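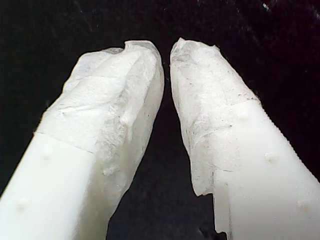
# Wrapping and Packing Materials, January meeting

**Place:** Kananeck, packing room, long table
**Start:** 9:10 a.m.
**Present:** Chantal Bergeron (chair), Fedir Boiko, Ostap Zhuravel, Octavian Munteanu (minutes)
**Absent with notice:** Danylo Karpenko. His written comments on item 3 were read out.

## 1. Previous minutes

Accepted with one correction. Under "Film," the text read "store flat." It should read "store on end." Rolls stored flat develop a soft side and unwind unevenly. Munteanu to correct the copy in the binder and the copy on the shared drive.

Open actions from last time:

- Label the two cutter drawers. Done.
- Replace the bench mat at the left station. Not done. Mat arrived in the wrong width and was sent back. Carried over.
- Collect offcuts of film for test wrapping. Done, box is under the bench.

## 2. Clear film over matte plastic parts

Boiko reported on the trial wraps for the Tai order. The parts are white molded pieces with a matte finish and blunt, rounded ends. Straight sections cause no difficulty. The ends do. Film pulled over a rounded end gathers on the inside of the curve and leaves creases, and any dust on the bench gets trapped in them.

Three ways of wrapping were tried:

| Method | Result | Time |
|---|---|---|
| Single piece, folded over the end | Deep creases, edge lifts overnight | Short |
| Single piece with relief cuts | Fewer creases, cuts remain visible | Medium |
| Narrow strips, overlapped | Lies closest to the part, cloudy where layers stack | Long |

Zhuravel asked whether the cloudy look matters, given that the wrap comes off on receipt. Bergeron said the customer inspects through the wrap before removing it and has returned parts as "scuffed" when only the film was scuffed. Case 573 in the returns log was of this type and took most of a morning to settle.

Discussion of strip width. Boiko prefers the narrow roll. Zhuravel finds it slow and would accept the wide roll with relief cuts on anything that ships in an inner bag. No agreement on this for all parts. For Tai parts only, the narrow strips will be used until the next meeting.

**Decision:** Tai parts to be wrapped in narrow overlapped strips, no more than two layers at the end of the part.

**Action:** Boiko to write the wrapping steps on one card and post it at the left station.

## 3. Tape residue

Karpenko's comments, read by Bergeron:

> Residue is worst where tape was lifted and put down again. Bremico tape leaves less than the roll we had before, but only if it comes off the same week. After a longer time there is no difference I can measure. The gray specks people complain about are mostly bench dirt stuck to old adhesive. They wipe off. I would not change supplier over this.

Zhuravel agreed on the specks but not on the supplier. He has a sample roll from Durkell that tears cleaner by hand. Munteanu noted that tearing by hand is part of the trouble — torn ends have a ragged edge, and the ragged edge is what picks up dirt. Tape at the benches should be cut.

Bergeron asked that the sample be tested in the same conditions as the present tape before anyone orders it. Test as follows:

1. Wipe the part and let it dry fully.
2. Apply one strip of each tape side by side, pressed down with the roller.
3. Leave in Room 17, on the shelf away from the window.
4. Remove one pair after a day, and the second pair just before the next meeting.
5. Record residue under the bench lamp, with the lamp at a low angle.

Boiko asked for a strip of film under half of each tape, to see whether the tape pulls the film with it. Added to the test.

**Action:** Zhuravel to run the test. Results on form 813, one form per tape.

## 4. Bench surface and lighting

The black bench cover has been in use at the right station since the last meeting. White parts are easier to check against it, and lint is easier to see. Clear film is harder to find on it when a scrap falls. Boiko has twice packed a scrap in with a part.

The old gray cover is still at the left station. Opinions were divided on whether to change it. Munteanu suggested leaving one of each until the new mat arrives, as the mat will be on top anyway. Accepted.

Lamp at the right station flickers after warming up. Maintenance ticket was opened and then closed without a visit. Bergeron will reopen it.

Covers to be wiped at the start and end of a shift, and before any wrap on a matte part. The blue cloths are for benches. White cloths are for parts and go back in the lidded bin, not in the drawer with the cutters.

## 5. Storage of part-used rolls

Part-used rolls are piling up on the top shelf. Several have lost the end of the film and can't be started without cutting into the roll. Zhuravel tidied the shelf before the meeting and discarded the ones past saving.

Agreed practice:

- Fold the loose end back on itself to make a tab.
- Write the opening month on the inside of the core.
- Use the oldest open roll first.
- Tape rolls go in the shallow tray with a sheet of liner between them.

Budget line 29 covers a second tray. Bergeron to order the same size as the first. Munteanu asked for dividers. The first tray came with dividers, and they were thrown out with the carton, so the new set is to be kept.

## 6. Inner bags

Current bags are long enough for the Tai parts but narrow at the mouth. The wrapped end catches on the seal and the top layer of film rolls back. Two options:

- Put the part in with the wrapped end last. This was tried during the meeting on one bag and the film stayed down, but the bag was hard to close flat.
- Wider bag, same length. Durkell lists one. Price not known.

**Action:** Munteanu to ask Durkell for a price and a small pack of samples. Until then, wrapped end last, and the bag closed with the flap folded twice.

## 7. Other business

Boiko asked whether small raised points on a part (pins, screw heads) should be padded before wrapping. Film stretched over a raised point goes thin and may split. Bergeron: no padding under the film, as it shifts. Use a second small square of film over the point, pressed down from the center outward. To be added to the card under item 2.

Knife blades: the used-blade box is full. Zhuravel has the replacement.

Karpenko's request for a stool at the left station was deferred to the furniture list.

## Actions

| Who | What | Due |
|---|---|---|
| Boiko | Wrapping card, with note on raised points | Before next Tai batch |
| Zhuravel | Tape test, form 813 | Next meeting |
| Munteanu | Bag price and samples; binder correction | Next meeting |
| Bergeron | Second tray; lamp ticket | This month |
| Karpenko | Bench mat, correct width (carried over) | On delivery |

Next meeting in February, same place, 9:10 a.m. Closed at 10:05 a.m.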